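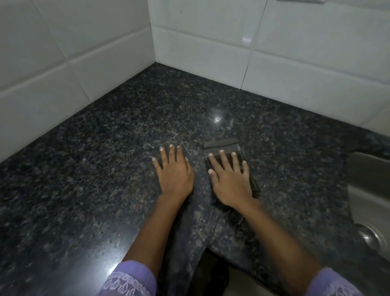
4.2 Self-reported cleaning and the visibility of soil

Diary methods for household cleaning depend on the respondent noticing that a surface is dirty, and the threshold for noticing differs from one material to the next. Earlier work in the Targate series treated all kitchen surfaces as a single category, so that a wipe of a pale laminate bench and a wipe of a dark stone one were entered under the same code. We separated them. On polished granite with a dense mix of black, charcoal and grey flecks, as in Figure 1, crumbs and dried splashes fall within the range of colour already present in the stone, and a patch of reflected light can wash out part of the pattern altogether. Glossy white tile with light grey grout offers much less cover for the same soil. If respondents clean in answer to what they see, the two materials should yield different diary records even where the underlying level of soil is the same. The rest of this section tests that expectation and considers how far it alters the estimates given in Section 4.1.

The sample consisted of 1,505 households in two districts, Targate and Gresunley, recruited by letter from the municipal rate rolls. Each household named one adult as the diary keeper. Diary keepers were asked to record every occasion on which a kitchen surface was cleaned, the surface concerned, the product used and the reason for cleaning. The reason was written in free text and coded later. Households that returned a blank diary were contacted once by telephone and, if the blank was confirmed as a true record, were kept in the sample. This departs from the practice of the earlier series, in which blank diaries were dropped, and it accounts for part of the lower mean frequency reported here.

Free-text reasons were coded by Gumaro Huerta and Rungnapa Nuchit, working separately from the same code book. The code book held 3 classes of reason: visible soil, routine, and event. Routine covered entries such as "always do it after tea" and "end of the day". Event covered cleaning set off by something other than the state of the surface, most often visitors or the handling of raw meat. Where an entry fitted more than one class, the first reason written was taken. Disagreements were settled by discussion, and entries that could not be settled were left uncoded and excluded from the comparison by reason, although they still counted towards frequency. Surface material was taken from a checklist completed by the diary keeper at enrolment. We did not inspect kitchens, and a small amount of error in this variable must be expected, in particular between natural stone and engineered stone. The two were merged for analysis and then divided by colour into light and dark.

A total of 3,202 coded entries referred to a bench surface and form the basis of the comparison. Entries for dark stone were less likely to give visible soil as the reason than entries for light laminate, and more likely to give routine. The difference held in both districts and was larger in Gresunley. It remained after adjustment for household size, the presence of children under school age, and the number of meals cooked at home. Cleaning frequency, by contrast, did not differ by material once these variables were included. Households with dark stone benches cleaned them as often as other households did, but gave a different account of why.

Two readings of this result are open to us. The first is that visible soil does set the timing of cleaning on pale surfaces, and that households with dark ones come to depend on habit because the visual prompt is weak. The second is that habit governs timing on every surface, and that visible soil is written down as the reason on pale surfaces only because it can be seen when the cloth is already in hand. The diary design cannot separate the two. Time of day gives some help. Were the first reading correct, entries for pale surfaces ought to be spread more widely across the day, as soil appears at irregular hours. Such a spread was found in Targate but was weak in Gresunley, where entries for all materials clustered after the evening meal. We therefore lean towards the first reading for Targate and draw no conclusion for Gresunley.

Product use was recorded mainly as a check on completeness. Most diary keepers named a brand, and the one named most often was Guma, a spray cleaner sold in both districts. Product choice had little relation to surface material. A number of respondents with stone benches used plain water or dish detergent and noted that the installer had told them to avoid acid cleaners. Vinegar was entered almost only for tile and glass. As the diary did not ask for the amount of product used or the contact time, no estimate of cleaning effect can be made from these entries, and none is attempted.

The treatment of splashbacks and walls deserves a brief note. The code book placed tiled walls behind a bench under a separate heading, but diary keepers often wrote a single line for both, for example "bench and tiles". Such lines were split into two entries carrying the same time and reason. This will tend to reduce any difference between bench and wall, and the figures for walls should be read as a lower bound on that difference. Grout was mentioned seldom, and when it was, the entry usually described a longer task done apart from daily cleaning. These entries were coded as routine only if the respondent stated a regular interval.

Several limits apply. Lighting was not measured, and the visibility of soil on a glossy surface depends heavily on the position of the lamp and of the person. The eyesight of the diary keeper was not recorded either, which matters in a sample with a high share of older residents. Finally, the enrolment checklist asked for the main bench material only. Kitchens with an island or a second bench in another material could not be identified, and entries from them were assigned to the main material throughout. A revised checklist, with a line for each bench, is being tried in the Yang district from January and will be used for the next wave.

Correspondence: Rungnapa Nuchit, Household Practices Unit, Gresunley | © The authors | Back to top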